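Willitz Folding Table — White Top
Romham workroom range

Plain white rectangular table for laundry rooms, shop backrooms, anywhere shirts get folded. Smooth top so cotton slides and dosn't snag. Shown with a mint-green garment. 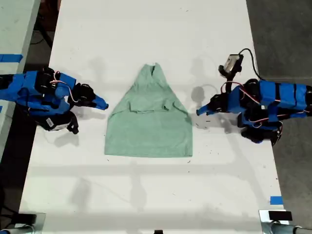
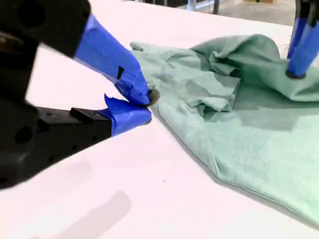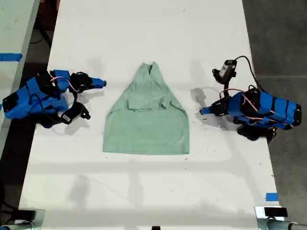 Height 96 cm, good for standing work. Holds 200 lb spread evenly. Ships in 2 boxes — legs come separate, hex key included. Wipe with a damp cloth, no bleach. Scuffs happen on white, melamine sponge gets most of them.

Matching shelf sold seperately, item 1728. Not in stock till November.

Bulk orders (shops, hotels) — ask for Lindiwe Motaung. Everything else Yasir Mirani, phones open Saturday too. Pickup from the Romham counter, bring your order number.

Returns OK if unassembled.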